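Subject: Re: [home-laundry] Drying indoors on one rail, clips or no clips?
From: Archana Rajput
Date: 23/02/2023

Dear all,

Thank you for the kind answers to my first message. I was away from the list for some days and I am sorry for the silence. I will try to answer Pisharody first, because his question is the most practical one.

Pisharody wrote:

> I have the same kind of rack as you, a single bar on top and wire
> shelves at the left side. My trouble is with the thin wire hangers.
> T-shirts slide off them, mostly the ones with a wide neck, and in the
> morning I find half of them on the floor. Do you peg the shirt to the
> hanger, or to the bar? And does the peg not leave a mark? My wife says
> we should throw away all wire hangers and buy the thick ones, but I
> have 4 children and I don't want to pay for so many.
>
> Also, what do you put on the shelves? Ours only collect socks.

I would not throw the wire hangers away. We have used them for many years and they take very little space on the bar. With thick hangers I can dry perhaps half of the clothes at one time, and our flat has no balcony.

About the pegs: I clip the garment at the top, close to the hook of the hanger, and never on the shoulder. At the shoulder the mark stays, and on a white shirt it is quite ugly. At the neck, on the inside seam, I have never had a mark that did not go away with wearing. One peg is enough for a child's shirt. For a heavy cotton one I use two.

Trousers and shorts with a gathered waist are another matter. I fold nothing. I clip the waistband to the hanger and let the legs hang down freely. Please look where they end, because if the legs touch the shelves they dry badly at that place, and you get a line across the fabric. I move the longer ones to the end of the bar where nothing is below them.

When I take the dry things down, I keep a basket directly under the rail. The peg comes off first, then the shirt, then the hanger goes back on the bar. My daughter does it in the other order, she pulls the shirt and the peg flies behind the cupboard. We have lost many pegs in this way.

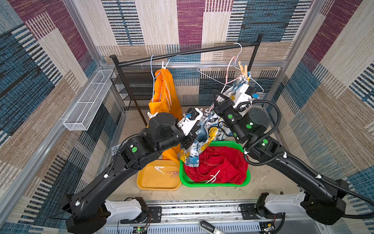 Printed shirts I turn inside out before washing, but I turn them back before hanging. Somebody on the list (I think it was in April of last year) advised to dry them inside out also. I tried it and the print stuck to itself a little at the folds, so I stopped. Maybe it depends on the kind of print. If you have a different experience, please write.

For the shelves, I can only tell what we do. The upper tier is for woollen things which should lie flat, and the lower ones are for small towels. Socks we hang in pairs from a round hanger with many clips, bought from Jaltex. It cost 622 rupees, which I found too much, but it has lasted well.

One question from my side. Has anybody used the Andance rail that you fix to the wall? The shop here asks 2684 rupees for it, with the screws. I would like to know if it bends in the middle when it is full.

With best regards,
Archana Rajput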